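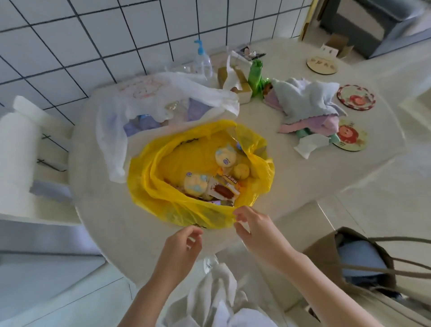 Umivano Guest Apartment Guide, Section 6: Dining Table and Refrigerator
November. Prepared by Boglárka Borbély

6.1 Sorting the table

1. Move folded towels and coasters to one side of the round table. Leave the pump bottle at the wall.
2. Set one shopping bag in the middle and fold its handles outward so the mouth stays open.
3. Take out anything still sealed. Group it as snacks, noodle bowls or drinks.
4. Check the date on each packet. Expired food goes out with the trash.

NOTE: Small wrapped snacks collect at the bottom of the bag. Feel along the base before reusing it for waste.

6.2 Bagging waste

1. Drain leftover liquid into the sink.
2. Put empty bottles in first and press them down by hand.
3. Add wrappers, loose caps and container lids.
4. Stop when the bag is three-quarters full – the handles must still meet for tying.

CAUTION: Do not press down on skewers, broken plastic or opened cans. Bag these separately.
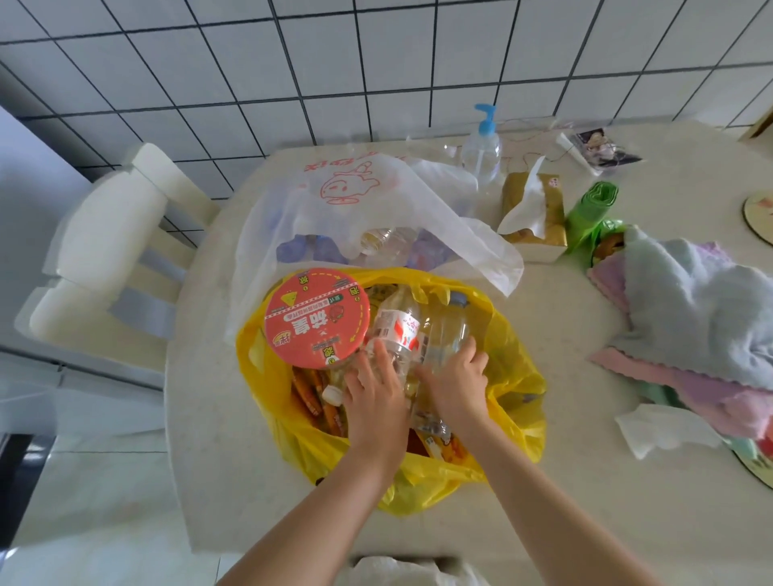
5. Tie the handles in a double knot and take the bag to the bin room before 11 p.m.
6. Wipe the tabletop with a damp cloth and put the coasters back.

6.3 Loading the refrigerator

1. Open the door fully before reaching in.
2. Place noodle bowls upright on the upper shelf, side by side.
3. Lay flat packets along the front edge of the same shelf.
4. Stand bottles on the lower shelf with caps tight.

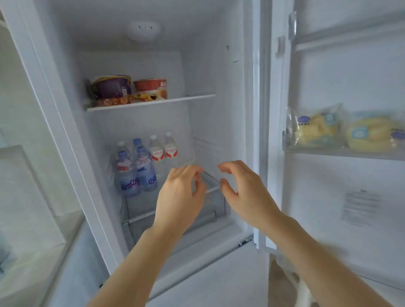
5. Leave space at the back wall so air can circulate.
6. Close the door and check that the seal meets the cabinet on all sides.

NOTE: Sealed noodle bowls may also be stored at room temperature. Opened food must be covered and labeled with the apartment number.

CAUTION: Do not put glass bottles in the freezer.

Contact: Sibusiso Botha, front desk, ext. 200 | © Umivano | Back to top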